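Last updated: August, 4:40 pm

Ticket 103: Right gripper loses tracking during two-handed demos
Site: Clerkeck workshop
Opened by: Kenji Wojcik
Handled by: Vaughn Boateng
Status: Open, workaround in place

Problem as reported

Recording two-handed demonstrations for the Stukum cover task with the hand-held grippers. The left gripper tracks fine. The right one drops out partway through a take, and when it comes back its position has jumped. Out of 48 takes in the first batch, 11 were rejected by the Flornix importer with "pose gap too long." When I forced one of the rejected takes through to the arm in simulation, the wrist snapped sideways at the point of the gap. I have not run any of them on the real arm.

Already tried by Kenji: restarted the recorder, swapped the USB cables, recharged both grippers, remade the map. No change after any of these.

First reply (Vaughn)

Please send the importer log and check that both grippers are on the same Rind firmware. Also tell me where you stand when you start a take, and whether you remap when you move.

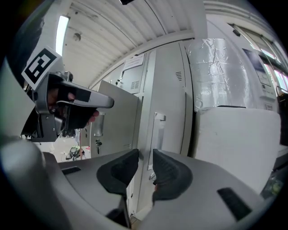 Kenji: Firmware matches on both. The log is attached. I start each take facing the cabinets, hold both grippers up for a few seconds, then turn to the bench. I only remap at the start of a session. One thing I did notice is that the cabinet doors don't stay put. The one in the middle is standing open there, and it may well have been shut when I made the map. The foil-wrapped cylinder and the window are on the same side, and the dropouts seem worse when I work toward them.

Vaughn: The log shows the feature count falling just before each gap, so this is the map and the lighting more than the hardware. Crinkled foil is poor for tracking, as the highlights move when you do. Do the following in order.

1. Close all cabinet doors and leave them closed for the session.
2. Cover the foil with a matte cloth. Pull a blind over the window if there is one.
3. Lock the exposure. Auto exposure will hunt when you turn toward daylight.
4. Make a new map with a slow pass, both directions.
5. Record a short set and import it before doing the full batch.

Result (Kenji)

Did steps 1, 3 and 4. There is no blind and I could not find a cloth big enough. Recorded 89 takes. Two rejected, both where I turned quickly toward the window. Position at the end of a take now agrees with the start. Replayed three takes on the real arm at low speed, no snap at the wrist.

Next

Kenji to cover the foil and repeat. Vaughn to ask Flornix whether the gap limit can be set per task. Keep the rejected takes, do not delete them.

Contact: support desk, Clerkeck | Copyright Clerkeck | Back to top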